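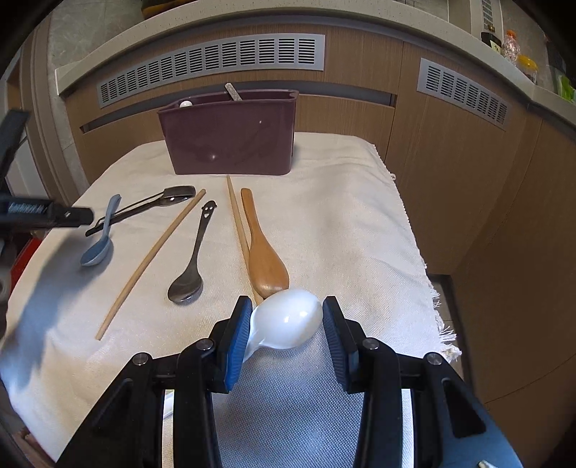 Utensils on the cream cloth, white ceramic soup spoon at front.

Wednesday, June. Clollthorpe bench, glaze wear and staining.

Carried on from the Randby batch. Question is still whether the grey marks on the returned bowls are metal deposited on the glaze or scratches in it. The two look the same by eye and rub out differently.

Method as before. Ten bowls, clear glaze, fired at Kurkport on the slow schedule. Each stirred dry for 35 minutes at the low setting with a stainless teaspoon, then rinsed and left to drain. Marks graded under the side lamp, 0 to 5. Hussam Hattar graded blind, I kept the list.

Results: seven bowls at grade 2, two at 3, one at 1. The grade 1 bowl sat at the back of the kiln, colour a touch warmer than the rest. Noted, not followed up.

Oxalic cleaner, one wipe, took all but the two grade 3 bowls back to 0. Those two kept a faint arc near the foot. Loupe shows a broken line in the glaze under the arc, so deposit plus scratch in that pair. Everything else reads as deposit only.

Gloss at the centre of the well: 71 before stirring, no change after cleaning on the grade 2 bowls. Didn't get a stable reading on the 3s, the meter rocks on the curve. Need the small aperture plate back from Mangundap.

Repeat with the fast schedule. Hussam thinks the matting agent is too coarse and wants it sieved again first. Fine, but change one thing at a time.

Teaspoon tip is flattening. Swap it before the next run and write the number on the handle.

Cleaner nearly out.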